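The Water at Kilia

The well at Kilia had been dug by Eyvindur Lykkegaard's grandfather, and it had never once gone dry. That was the first thing Eyvindur told the man from the county when he got out of his truck.

"It isn't dry I'm worried about," said the man. His name was Idrisa Mwaipopo and he had a cooler in one hand and a clipboard in the other. "It's what's in it."

"Water's in it."

Mwaipopo nodded as if this was a fair answer. He put the cooler down on the porch step and looked over the yard, the pump house with its tar paper roof, the sheep standing along the fence. It was June and the grass was already yellow on the high side of the road.

The letter had come two weeks before. Eyvindur had read it standing at the mailbox and then put it in the drawer with the seed receipts. It said that the old Ketilsson mine, up the valley, had been leaking from one of its ponds, and that every household below it would be visited. It did not say what would happen after the visit.

"My wife drank this water for forty years," Eyvindur said.

"Is she at home?"

"She died in the winter."

"I'm sorry."

"It was her heart. It wasn't the water."

Mwaipopo said he was sure that was so. He asked if he could see the pump house.

They walked across the yard. The dog came out from under the truck and followed them, then lost interest and lay down by the trough. Inside the pump house it was cool and smelled of iron. Eyvindur pulled the light cord. He had swept the floor that morning, and he had taken down the calendar from the feed store that had been on the wrong year since his son left. He hoped the man would not notice the pale square where it had been.

"How deep?" said Mwaipopo.

"90 feet. He dug the first part by hand and then he got a fellow in with a rig. The fellow wanted 200 dollars and my grandfather paid him in lambs."

Mwaipopo wrote down the 90. He opened the tap and let it run. It ran for a long time, down the pipe and out through the wall into the ditch, and Eyvindur stood listening to it and wanted to reach over and shut it off.

"You have to clear the line," Mwaipopo said.

"I know what clearing a line is."

"Some people think I'm wasting it."

"You are wasting it."

When he was satisfied he filled his bottles, one after another, and wrote on the labels with a pencil. His handwriting was very small. He packed the bottles in the ice and shut the lid. Eyvindur waited for him to go, but he stayed there with his hand on the cooler.

"I can do one quick thing in the truck," he said. "It won't count for anything. The lab has to do the real one. But some people like to see it."

Eyvindur said he might as well.

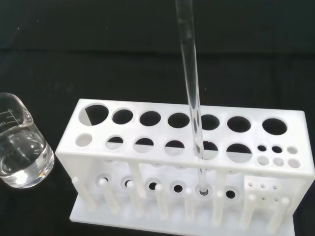 The Tailgate

Mwaipopo let down the tailgate and took out a gray case. He worked the way Eyvindur's wife used to work when she was canning, with everything set out first and nothing picked up until it was wanted. He poured a little of the water into a tube, added drops from a brown bottle, stopped it with his thumb and tipped it over and back. He had on a pair of thin gloves that were too big for him.

"What does it do?" said Eyvindur.

"If it stays clear, that's good. If it goes pink, that's less good."

"And how long does that take?"

"Ten minutes."

They sat on the tailgate with the tube between them. Eyvindur found that he could not look at it, so he looked at the road. A milk truck went by with STALLARI on the side. The driver lifted a finger off the wheel and Eyvindur lifted one back.

"You get a lot of pink?" he said after a while.

"Up near the mine, yes. Down here I don't know yet. You're only my second today."

"Who was first?"

"I'm not supposed to say."

"It was the Ranidine place. I saw your dust."

Mwaipopo smiled a little and said nothing. He took out a sandwich wrapped in paper and offered half. Eyvindur took it. It was egg, with too much pepper. He ate all of it and brushed the crumbs off his knee for the dog, who had come over for that purpose.

"Where are you from?" he asked.

"I was born on a farm, if that's what you mean. A long way from here. We had a well that went bad when I was nine. Salt. My father kept on watering the maize with it for two more seasons."

"What did he do then?"

"We moved to town. He drove a bus. He was a good driver." Mwaipopo folded the sandwich paper into a small square. "He never liked the tap water in town. He said it tasted like a coin."

Eyvindur thought about that. He thought about the drawer with the seed receipts, and the other letter that was in there, the one from the Ketilsson lawyers. They would pay 3,000 dollars to any household that signed before the end of the summer. He had not told anyone about it. His son would have said sign, and his wife would have put it in the stove.

"If it's bad," he said, "do I have to leave?"

"No. They'd bring you water in a tank. Or you put in a filter."

"And the sheep?"

"The sheep too. That's a bigger tank."

"For how long?"

Mwaipopo looked at his watch and then at the hills. "I don't know, Mr. Lykkegaard. I'd be making it up."

It was the answer that made Eyvindur decide he liked him. He went into the house and brought out two glasses of water, and he was halfway down the steps before he saw what he had done. He stood there. Mwaipopo had seen it also.

"It's what there is," said Eyvindur. "I don't keep pop."

He came down the rest of the way and set one glass on the tailgate. The other he held. He had drunk a glass at five that morning and another with his pills, and he supposed that one more would make no difference to a man of his age. He drank it. It was cold and had the taste it always had, a bit like a nail.

Mwaipopo did not drink his. He did not pour it out, either. He moved it back from the edge where it would not get knocked over.

"It's been ten minutes," he said.

"Give it another one."

"It won't change anything."

"I know that."

So they gave it another one. The sheep had moved down the fence to the shade. Someone was running a baler on the far side of the valley, and it would stop, and start up again, and stop. Eyvindur could remember his grandfather lifting him up to look down the shaft, with both hands around his ribs, and telling him to shout his name. He had shouted it. What came back had been a deeper voice than his, and he had cried, and the old man had laughed so hard he had to put him down.

"All right," he said.

Mwaipopo held the tube up against the white of his clipboard and turned it a little to the light. Then he passed it over so that Eyvindur could see for himself. Eyvindur's glasses were in the house. He held it out at the end of his arm and squinted, and brought it closer, and held it out again.

"You'll have to tell me," he said.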